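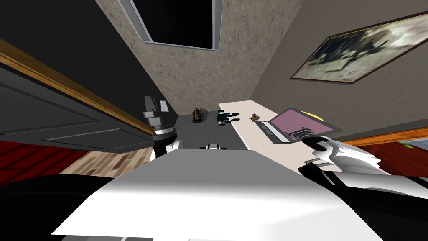

Figure 1. Rendered room interior with desk and dark door, steep downward view.

Parkthorpe Ventilation Retrofit: Progress Report to the Hrnčiar Fund
Reporting period ending in March
Prepared by Zdeňka Štěpánek

1. Status

Work is on schedule for the survey and two weeks behind for the door modifications. The grant covers 52 rooms in the Parkthorpe office block. Airflow readings are complete in all 52, and door work has been finished in 26.

2. Airflow survey

Each room was measured with the door open, then with the door closed and the supply fan at its normal setting. Closed-door extract flow fell below the design value in most rooms on the north corridor. The south corridor performed better, although the readings there vary with wind direction and two rooms were measured again on a calm day.

The survey produced 651 valid readings. Those taken while the stairwell windows were open have been discarded and are not part of that total.

3. Door modifications

The original doors close tightly against the carpet and leave no useful path for return air. The contractor, Ronora, is trimming the bottom edge of each door and fitting a transfer grille where trimming alone does not give enough free area. Seven doors on the fire escape route are excluded from this work. They will be served by ducted transfer through the ceiling void, subject to approval of the fire damper details.

The delay comes from the grilles. The first delivery had the wrong flange depth and was returned. Replacements are on site, and fitting resumed on Monday.

4. Controls

The Zundarell fan controller now runs on the revised occupancy schedule. Night purge is disabled until the supply filters have been changed. Bořivoj Halás has checked the controller log against the handheld readings and found a constant offset in one pressure sensor, which has been replaced.

5. Budget

Spending is within the approved amount. The cost of the second grille delivery falls on the supplier. Ceiling duct prices are still outstanding, and we may ask to move funds from the furniture line to cover them.

6. Next period

Complete the remaining door work
Obtain approval for the fire dampers
Change the supply filters and restore night purge
Repeat closed-door readings on the north corridor

The full table of readings will be sent with the next claim.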